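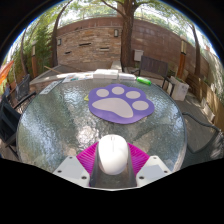
Residents of the Gramenia estate will be able to drop off unwanted computer gear and small household goods at a free swap day in October, after the local residents' association agreed to run the event for a second year. The first one, held on the lawn behind the Trandent Street hall, drew more people than the organizers had planned for, and goods ended up on whatever flat surfaces neighbours could lend. Patio furniture did much of the work. One round table with a rippled glass top held a purple paw-shaped mat, with a glossy white computer mouse in a hand-held gripper over its near edge, and papers and a bright green bottle-like container towards the far side.

Amancay Villalba, who coordinates the swap, said small electronics were the items people asked about most in the weeks afterwards.

"Everyone has a drawer with a mouse and two keyboards in it," she said. "They still work, they don't match the new computer, and it feels wrong to put them in the bin."

Last year's event took in almost 2,000 items over one day. Clothing was the largest group, followed by kitchenware and toys. Computer accessories were a small share of the total but were mostly gone before lunch, many of them to parents setting up a desk for a child starting high school.

The association has made several changes for this year. Drop-off will be moved to the evening before, between 5 and 8 p.m., so that goods can be sorted and put out by type. Last time, people arrived with boxes while others were already browsing, and the path from the car park was blocked for part of the morning.

There will also be a separate area for pet supplies. Mats, bowls, leads and carriers were spread among the general household goods at the first swap, and some visitors left without finding them. Pet items must be washed before they are handed in. Opened food and medication will be turned away.

Electronics will have a power board and a laptop nearby so that people can try things before taking them home. Anything with a damaged cord or a swollen battery will be set aside and taken to the Hekham transfer station, where small appliances and batteries are accepted at no charge. Printers and older box televisions are excluded – the hall has no room to store them, and most of those left last year had to be carted away at the association's cost.

The group is looking for the loan of 17 more tables. Folding tables are preferred, but outdoor settings are welcome if they can be carried by two people. Owners of glass-topped tables are asked to put their name on a piece of tape underneath and to let the organizers know in advance, so that heavier goods can be kept off them. Tables can be collected by trailer from addresses in Gramenia and on the Tsao Road side of the creek.

No money changes hands at the swap and there is no limit on how much a household can bring, although visitors will be asked to take no more than three electrical items each in the first hour. Whatever is left at closing time will be offered to the hall's neighbours and then to a charity shop.

Villalba said 80 households had already put their names down for the drop-off evening. The exact date will be confirmed once the hall's spring bookings are settled. Offers of tables can be left with the hall office on weekday mornings.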